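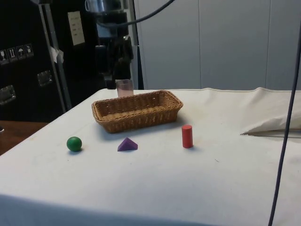

Brelex Introduces Channel Shelves and New Rules for Shared Broadcasts

Update gives hosts of live craft, music and hobby programs more control over how their past shows are stored, grouped and credited

Brelex, the live video service for makers, teachers and performers, announced today that it is replacing its single archive page with a new feature called Channel Shelves. The company is also changing the way it handles broadcasts that are run by more than one host. Both changes are available to all channels at no added cost.

Until now, every finished broadcast on Brelex has been placed in one long list, sorted by the time it ended. Viewers who missed a show had to scroll through that list or rely on a link from the host. With Channel Shelves, a host can sort past broadcasts into named groups, choose the order in which those groups appear, and decide which of them can be seen by the public, by followers or by paying members only.

"Our hosts have been asking for this since the archive was first opened," said Karla Trujillo, director of channel services at Brelex. "A person who teaches guitar in the morning and repairs radios at night should not have to keep all of that work in one pile. The two audiences may have very little in common, and each of them should be able to find the right material without help."

How Channel Shelves Work

Each channel may create up to 10 shelves. A shelf can hold as many as 300 broadcasts, and one broadcast may be placed on more than one shelf without being copied. Hosts may give each shelf a title, a short description and a cover picture. The cover picture may be a still from any broadcast on that shelf or a separate file uploaded by the host.

Broadcasts that have not been assigned to a shelf will remain in a general list called Everything Else, which hosts may hide if they wish. Links to past broadcasts that were shared before the change will continue to work, and no host is required to take any action. Channels that do not set up shelves will look the same to viewers as they did before.

Shelves can also be filled by rule. A host may instruct the service to place any broadcast with a certain tag, or any broadcast that begins within a certain period of the day, on a chosen shelf as soon as it ends. Rules may be changed at any time, but a new rule applies only to broadcasts that end after it is saved. Older broadcasts must be moved by hand. Brelex expects to offer a tool for moving older broadcasts in groups, and will announce it separately. 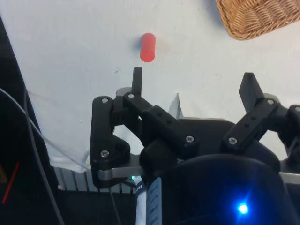 Viewers may follow a single shelf without following the whole channel. A person who follows a shelf will receive a notice when a broadcast is added to it, and will not receive notices about the channel's other activity unless they ask for them. Hosts will see a separate follower count for each shelf on the channel's summary page.

The feature was tested on 528 channels before release. During the test period, Brelex made two changes in response to comments from hosts. The first was to allow a shelf to be saved as a draft, so that it can be arranged in full before it is shown to anyone. The second was to let a channel's moderators arrange shelves on the host's behalf — an option that is turned off by default and must be granted to each moderator by name.

"I have six years of weaving classes in my archive, and new students always ask where to begin," said Melquiades Ocampo, who hosts a textile channel on Brelex and took part in the test. "I made one shelf for beginners and put the first lessons in order. I answer that question much less often now."

Changes to Shared Broadcasts

Brelex is also updating its rules for shared broadcasts, in which two or more channels appear together in a single program. Under the previous rules, the finished broadcast was stored only on the channel that started it. The other hosts could link to it but could not keep it, edit its title or place it among their own work.

Under the new rules, every host who accepts an invitation to a shared broadcast will receive an entry for it in his or her own archive. Each host may give that entry its own title and description. The names of all participating channels will be shown beneath the video wherever it appears, and they cannot be removed by any single host.

If the channel that started the broadcast deletes it, the other participants will be notified and will have 10 days to claim a copy. If no participant does so, the broadcast will be removed from all channels. A participant who does not wish to remain in a stored broadcast may request removal of his or her own audio and video through the channel settings page.

"Shared programs are among the most watched on the service, and our storage rules treated all but one of the hosts as guests," said Isauro Robles, head of product policy at Brelex. "The new rules treat them as partners in the work."

Income from shared broadcasts will continue to be divided according to the agreement the hosts enter before the program begins. Where no agreement has been entered, gifts and tips sent during the broadcast will go to the channel on which the viewer was watching at the time.

Partner Tools

Two companies whose software is widely used by Brelex hosts will support the new features. Juhl, which makes a scene-switching program for live video, has added a menu that lets a host choose a shelf before going live. Somano, a provider of captions for recorded video, will allow customers to order captions for a complete shelf in one request. Current customers of both companies will receive the additions through their regular updates.

"Captioning an archive one video at a time is slow work, and many small channels give up partway," said Macario Galindo, general manager of Somano. "Being able to treat a course or a season as one order makes it much more likely that the whole of it will be captioned."

Availability

Channel Shelves can be reached from the Archive tab on the web version of Brelex and in its applications for phones and tablets. Viewers using the television application can browse and follow shelves, but hosts will not be able to create or edit them there until an update planned for July. The new rules for shared broadcasts apply to programs started after today's announcement. Earlier shared broadcasts will remain where they are stored.

A written guide to both changes is posted in the Brelex help center. Hosts who manage several channels from one account should read the section on permissions before setting up shelves, as moderator access is granted channel by channel and does not carry over.

About Brelex

Brelex is a live video service for people who make, teach and perform. Its channels cover painting, sewing, woodworking, music, cooking, model building and many other subjects. The company has 620 employees and is led by its founder and chief executive, Cirilo Escobedo.

Media Contact

Office of Communications, Brelex
Requests for interviews and materials may be sent through the press page in the Brelex help center.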